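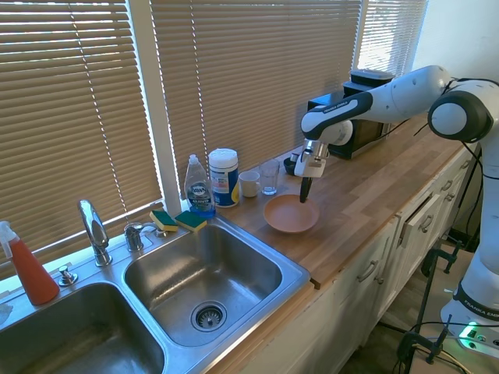

Print | E-mail

The Dish Rules

By Dexter Estrella

The Hido guideline on robot arms in home kitchens took effect in December, and the people selling it would like you to feel safer. I have read it twice. I don't, much.

It has four parts and costs $3,500, more than a small shop like Travar spends on test dishes in a year. Part 2 covers contact with tableware. A gripper must approach a plate "at a suitable speed." Suitable to whom? Gajewski, the lab in Sanumham that helped draft it, told me the number was left to the user on purpose.

Part 3 is better. It asks for a written check of the base mount before each session, and it wants cables kept out of walkways. Any decent technician does this already, and a signed sheet won't make a careless one tighten a clamp.

What I looked for and couldn't find was a word about sinks, soap or wet counters. Those are left for a second edition, with no date set.

Print this article | E-mail this article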